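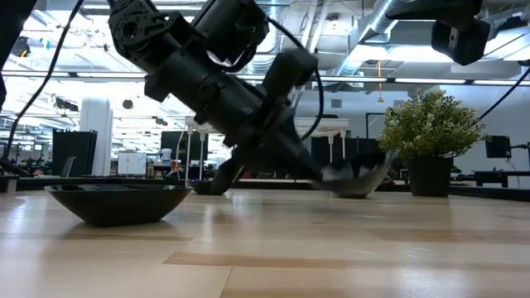
Dark bowls on a wooden tabletop, with a leafy plant keeping them company.

Why Are Bowls Shaped Like Bowls?
by Ronja Dalen, for the Erkside Young Readers' Page

You have probably eaten out of a bowl this week. Maybe it was cereal, or soup, or noodles that were too long for your spoon. Bowls are so ordinary that we hardly ever look at them, and I think that is a bit of a shame, so let's look at them together for a few minutes and see what they are up to.

People have been making bowls for a very long time, much longer than 2,000 years. Long before there were shops to buy them in, somebody needed a way to hold water and berries, and a flat stone simply won't do. Cupped hands are better (try it at the sink!) but then you have no hands left for anything else. If you look at your own two hands pressed together you will see a little bowl, with a low place in the middle and sides going up all around.

The sides do the big job. Liquids always try to run to the lowest place they can reach. In a bowl, the lowest place is the bottom, right where you want your soup to be, and the sides stop it from wandering off across the table. Some bowls have sides that slope gently outward, and some have sides that go up much more steeply. If the sides go straight up from the bottom, like the walls of a room, we say they make a 90 degree angle. Sloping sides are easier to get a spoon into. They also let one bowl sit inside another in the cupboard, and that saves a lot of space when you have a big family like mine.

Then there is the bottom, or base. Imagine a bowl that was perfectly round underneath, like half a ball. Put it down and it would rock and tip, and over would go your breakfast. Most bowls have a flat part to stand on, even if it is quite small. Turn one over the next time you are helping with the dishes — an empty one, please — and run your finger around the underside.

What makes a bowl shiny?

My neighbor Bartosz Szewczyk asked me this when he was seven, and I gave him such a long answer that he went home for lunch halfway through. I will try to be quicker with you. Light travels in straight lines until it hits something. If the thing is rough, like a brick, the light bounces off in all directions and looks soft and dull. If the thing is very smooth, the light bounces off neatly, and you see a bright spot or a streak that is really a little reflection of the lamp. On something dark, those bright streaks stand out even more, the way stars do at night.

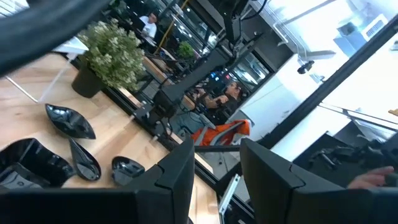
Four glossy black pieces with curved shapes. Look for the white streaks made by the lights overhead.

On a flat mirror you see things more or less as they are. On a curved surface everything gets stretched or squeezed. Look into the back of a clean spoon and you will find a tiny you with a very large nose. Now turn the spoon around and look at the inside. You are upside down! The hollow side bends the light differently from the side that bulges out, and a shiny bowl can play the same sort of trick if you look down into it.

Does a bowl have to be round?

No, it doesn't. Round is handy, and if you make bowls on a potter's wheel, as I do, round is what the wheel wants to give you. But a bowl can be square, or oval, or have a wavy edge, or be pointed at one end like a teardrop. A point is rather nice for pouring.
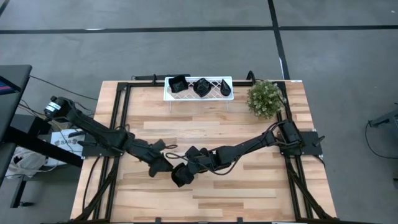 Corners are harder to wipe clean than curves, though, and that is something to think about before you make a bowl with 11 of them. I tried a star once, with my friend Seul-gi Won, and we were still picking dried porridge out of it in May.

Deep or shallow?

A deep bowl keeps soup warm for longer, and a shallow one lets it cool faster, as more of the soup is touching the air. So if your soup is too hot, a wide bowl is your friend.

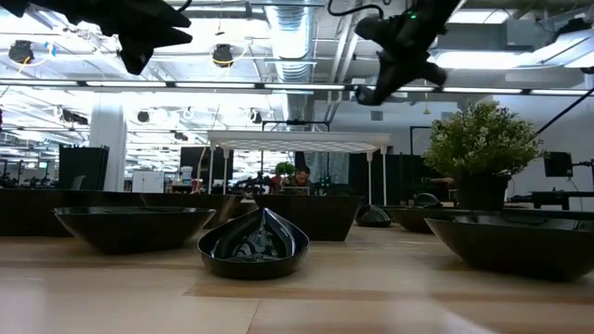
Bowls and containers in different shapes. Find the wide, shallow one at the left and the smaller, deeper one next to it.

Try it yourself

You will need two bowls, one wide and one narrow, a cup, and some water. Fill the cup and pour it into the wide bowl. Fill it again and pour it into the narrow one. Which bowl looks fuller? Ask someone who hasn't been watching to guess which has more water in it, and then tell them what you did. Save the water for a thirsty houseplant when you have finished.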